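How to Close a Small Gray Enclosure Box with Corner Screws

Written by Sheyla Cusi
Updated March 19, 2023

In this tutorial I explain how I put the lid on a small gray box for electronics and tighten the screws so that it closes evenly. I write it for people who do it for the first time. The same method is good for the Fuveo boxes and for the Talebi ones, only the screws have different length.

What you need

A box with its lid and four screws
A long screwdriver that fits the screw head well
A red marker or small red stickers
A clean, light-colored table

Step 1. Make a mark on both parts

Before you separate the parts, draw a short red line near the edge, on each part that must meet again. A square box can be closed in four ways, and usually only one of them is correct. On printed parts the marker holds very well. Keep the marks near the rim, where you will look when you bring the pieces together.

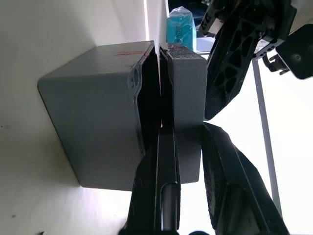 Step 2. Put the box in the middle of the table

Remove everything from the place where your hands will move. Other packages can stay at the back edge of the table. Stand the box upright with the lid on top, and turn the red mark to the side where you see it easily. I leave free space on the left and on the right — you will need one side for holding and the other for the tool. 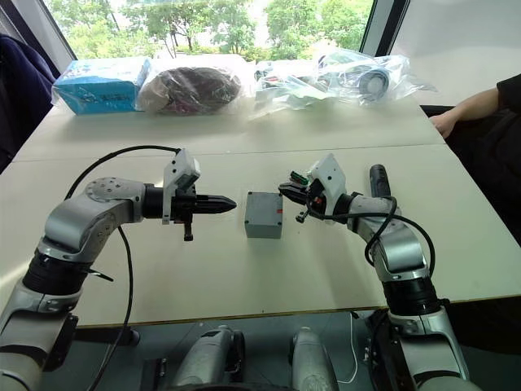 Step 3. Start all the screws before you tighten

Put the first screw in one corner and turn it slowly to the left until you feel a small click. Now turn to the right, two or three turns only. Then do the opposite corner, and after it the remaining two. Please do not tighten the first screw to the end, or the lid will lift on the other side.

Hold the lid flat with your other hand while you turn. The screwdriver should stand straight in the hole. The holes in this kind of lid are deep, so a short screwdriver with a thick handle will not reach. Mine is from Wirkow and has a long metal shaft.
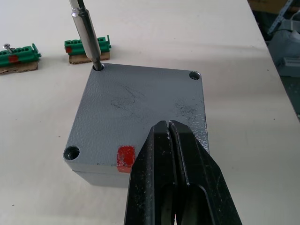
Reading time: 3 minutes

Step 4. Tighten in a cross

Go from corner to corner in the same order as before, a half turn each time. Stop when the screw resists. In plastic boxes the thread is weak and one strong turn can destroy it. I lost 7 boxes in this way when I started, all of them in July.

Step 5. Check the closing

Look at the line between the lid and the body. It must have the same width on all sides. Look also from above at the screws: every head should be inside its recess. If one is higher, loosen it one full turn and repeat the cross. Dark smudges on the lid can be cleaned with a soft cloth and a little soap — do not use alcohol on painted surfaces.

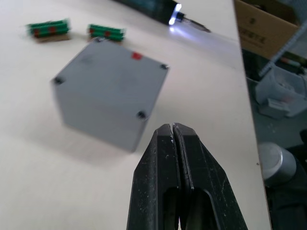
Gray box with the red sticker near one side of the top.

If the lid still moves after the check, open it and look if a cable is caught under the rim. With Unon boxes this is the most common problem, and it is enough to push the cable more inside and begin again from Step 3.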